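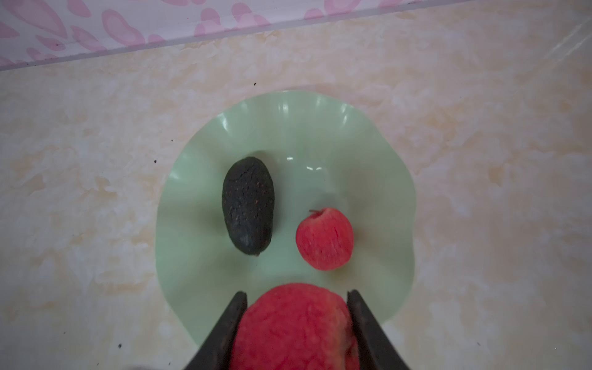
Storing avocados with apples: ripening rate, and does the dish matter?

Kitchen and Larder > Storage and Preservation

pebbleskin
Posted in August, 7.40 am

I keep avocados and apples together in a shallow green dish with a ruffled rim, on a marble-pattern worktop. The usual arrangement is one avocado on the left and one small red apple on the right, with a gap of a bit less than the apple's own width. Larger red fruit goes in when I have it.

Two questions.

1. Does the gap make any practical difference to how fast the avocado softens, or does the apple have to be touching it?
2. Is an open dish any use at all for this, compared with a paper bag?

The kitchen is north-facing and does not get hot. I am not in a hurry for the avocados. I would like them to be predictable.

marrowfat
Posted 8.15 am

1. No practical difference. Ethylene is a gas and it does not need contact. Over a distance of a few centimetres the concentration in still air will be much the same.
2. Very little. In an open dish the gas disperses into the room. A bag holds it near the fruit. If you want acceleration, fold the top of the bag over twice and check daily.

A shallow dish with a wavy edge is close to the worst case for holding gas. It is fine for display and for not forgetting what you own.

Asanka Sheikh
Posted 8.52 am

I disagree with the second part. I have kept avocados in an open bowl with apples and in an open bowl without, and the ones with apples were ready sooner. I would put it at a day. The effect is small but it is there, and a day matters if you are trying to use them before they go brown inside.

marrowfat
Posted 9.10 am

Same batch of avocados?

Asanka Sheikh
Posted 9.31 am

Same shop, same week. Not the same net.

marrowfat
Posted 9.34 am

Then a day is within the variation you would get between any two avocados. They are picked hard and at different stages. I have had two from one net finish four days apart in the same drawer.

third_shelf
Posted 10.05 am

The variety of apple matters more than the bowl. Apples differ a good deal in how much ethylene they give off, and a fruit straight from long cold storage behaves differently from one off the tree. Early-season apples in August tend to be active and go soft quickly themselves. If yours is small, bright red and streaky it could be any of several, so I will not guess.

Also check the stem end of the avocado. If the nub comes away with light pressure and it is green underneath, it is ready or close. If it is brown underneath, cut it today and expect some waste. Do not pull the nub off an unripe one to look. It leaves an opening and the flesh discolours from that end.

pebbleskin
Posted 10.48 am

Thank you. The avocado has very dark skin, nearly black, and pebbled. I had assumed that meant ripe.

third_shelf
Posted 11.02 am

With the pebbly type, dark skin is a reasonable indicator but not a sufficient one. Some colour up well before they soften. Hold it in the palm and press gently with the whole hand. Fingertips bruise it, and the bruise shows up as a grey patch when you cut it.

Matte patches on the outside usually mean nothing.

flan_tin
Posted 12.20 pm

Going back to the dish. My objection to ruffled rims is cleaning. Fruit leaves a film, especially waxed apples, and it collects in the folds. I had a Flivley one with a scalloped edge and ended up using an old toothbrush on it. A plain rim wipes clean in one pass.

The other problem is stability. On a shallow curve an avocado settles in one position and stays there, so all its weight bears on the same spot. Round apples roll down towards it. Turn the avocado a quarter each morning if you intend to keep it out for more than a couple of days.

marrowfat
Posted 12.41 pm

Turning it does nothing for ripening.

flan_tin
Posted 12.44 pm

I did not say it did. It is for the pressure mark.

Asanka Sheikh
Posted 1.15 pm

What is the dish made of? If it is glass or a hard glazed ceramic, I would line it. A folded tea towel underneath the fruit stops the marking and absorbs any moisture. I use one in a Zerevia bowl that is otherwise too slippery for plums.

pebbleskin
Posted 1.50 pm

It was a gift and there is no mark on the base. Pale mint colour, glossy, and slightly translucent when the light is on it. I have never been sure what it is. It washes up without trouble, but I do it by hand.

I would prefer not to line it. The colour is the reason it is out on the worktop.

flan_tin
Posted 2.06 pm

Then keep it for one or two days' worth of fruit and put the rest elsewhere. Three pieces is plenty in something that shallow.

kettle_and_hob
Posted 4.25 pm

I ran a comparison on this last year with kitchen scales and a notebook. Eight avocados from one tray, four in closed paper bags with an apple each, and four on an open plate with one apple in the middle. The bagged ones passed the palm test on day three. On the plate, two passed on day four and two on day five. I had no plate without an apple, so it does not settle your argument. It does suggest that the bag is the larger factor.

For what it is worth, the apple from the plate weighed almost 90 grams at the start and was noticeably mealy by the end. Small apples do not keep well at room temperature.

marrowfat
Posted 4.40 pm

Useful. It needed the control plate.

kettle_and_hob
Posted 4.43 pm

I know. I ran out of avocados.

Asanka Sheikh
Posted 5.30 pm

I will do it with the control when the price comes down. One tray, two identical plates, opposite ends of the house, one apple on the first and none on the second.

marrowfat
Posted 5.37 pm

Opposite ends of the house will give you two different temperatures. Same room, and put a lidded box over each. At that point it is no longer an open dish, I accept.

Asanka Sheikh
Posted 5.52 pm

Which is the thing being tested. I will use two rooms on the same side and put a thermometer in each.

third_shelf
Posted 6.20 pm

For the original poster, who asked for predictable: keep the apples in the fridge and the avocados out, with no apple. Move each avocado to the fridge when it passes the palm test. It will hold for two or three days there. Do not refrigerate them hard, as some never soften properly afterwards. Buy them at different stages if the shop allows it.

pebbleskin
Posted 7.05 pm

I will try that with the next lot. The present avocado gives slightly in the palm, and the nub is still attached and staying where it is. I have moved the apples to the fridge, apart from the small one, which I have eaten. It was slightly soft near the core.

flan_tin
Posted 7.22 pm

Wash the dish before you refill it, folds included.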